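Stirnside Community Help > Work and Workplace

Our canteen is getting robot table-setters. What changes for the rest of us?

Posted by trayrunner_eder, September 29, 2021

I work at the staff canteen in Eder. We were told last week that from December a pair of robot arms will be laying the trays for the lunch shift: plate, fork, placemat, the lot. There are 40 of us across 2 sites and the other one, Plunbridge, goes first. I'm curious more than worried, but I'd love to hear from people who already work next to something like this. Do your hours change? Do you have to learn programming? And who teaches the thing where a fork goes?

groswood_kitchen

Oh, I can help with this one! We started at Groswood last winter and I've enjoyed it far more than I thought I would. No programming for us. The teaching is done by hand: you hold a gripper in each hand and do the job with those while everything is recorded — it feels like eating with oven mitts for the first morning and then it clicks. The setup is very plain, with a table, a tray, a placemat and a plate.
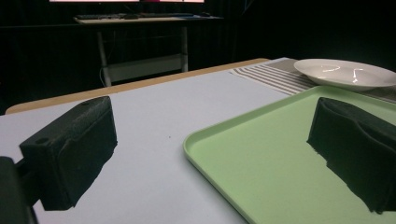 Between the gripper's fingers, with the green tray at right and the plate behind it.

What changed for me is that I now think about my own job in tiny pieces. Where do I pick up a fork? How far do I turn it? After twenty years of laying tables I had never once asked myself that, and suddenly my opinion mattered to the engineers. They came to us with questions all day long!

Hours stayed the same here. The mix of work is different, with less laying out and more time at the counter with customers, plus a recording shift if you want one. Ask for the recording shifts to be shared around. Ours went to the same 2 people at first and the others felt left out (fair enough). Also ask for a table at the right height, your wrists will thank you.

The fork is the fun part, by the way. It's thin and it loves to twist, so you get very proud of a clean one.
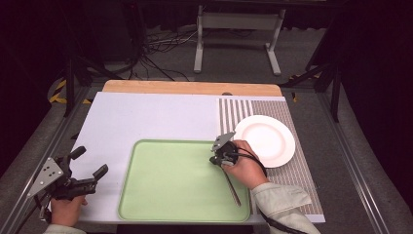 napkinfold

We had one on trial. Good fun, a bit slow. Get the break times in writing.

counter_and_till

Agree with groswood_kitchen on sharing the shifts. I'd add one thing: ask what happens to the recordings and whether your hands or voice are in them. Our manager had a one-page answer ready and it calmed everybody down. There's an older thread on this too, number 3539, mostly about warehouses but the part on retraining pay is worth reading.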